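**Sorting small connectors, what do you use for a work surface?**

**skollel_ed** wrote:
Doing the bench drawer again. Power connector shells, the white multi-pin kind, all mixed in with screws and dead fuses. Dumped the whole thing on the bare table and lost 4 of them to the floor in the first hour. What are people putting down underneath? Trays? Towel?

**lamthorpe51** wrote:
Towel, no. Pins snag in it. Cookie sheet with a lip, done.

**Ignacio** wrote:
Cookie sheet is loud and slippery and everything slides to one corner the second you bump it. Get a dark mat. White housings show right up on it. Been on mine since December and havent gone back

**lamthorpe51** wrote:
A mat has no edge. Stuff rolls off.

**Ignacio** wrote:
Rectangular housings dont roll

**lamthorpe51** wrote:
Screws do.

**evan_b** wrote:
Lids! Any old plastic lid with a rim, flip it so the rim's up, screws go in there. Mat for the connectors, lid for the rolly stuff. My neighbor Eduardo Navarro does all his that way, has a stack of lids from who knows what.

**skollel_ed** wrote:
ok that I can do tonight. Is the Kundholm mat any good? Theres one at the surplus place for cheap

**Ignacio** wrote:
Had one, curled at the corners after 2 weeks. Put books on it overnight, helped a little.

**lamthorpe51** wrote:
Mine never curled. Lay it flat out of the tube and leave it alone.

**evan_b** wrote:
Either way, sort by pin count first THEN by latch. I did it backwards on a box of 1,290 and had to start over. Still mad

**lamthorpe51** wrote:
Latch first. You can see the latch without picking the thing up.

**evan_b** wrote:
Not if its face down you can't. Agree to disagree.

**skollel_ed** wrote:
Got a mat down, charcoal gray, on the wood table. Green lid is a little scuffed but who cares. Way easier to spot the white shells. Its got a raised rim, will see how it does with screws
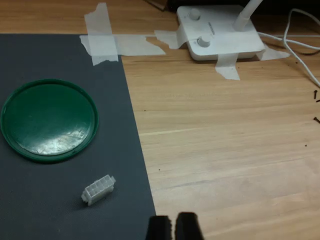

## Split from this thread: labels for the small drawers

**Ignacio** wrote:
Moving the label talk here so the mat people can fight in peace. Masking tape and a marker, or printed?

**lamthorpe51** wrote:
Tape. Printed ones peel off my drawers.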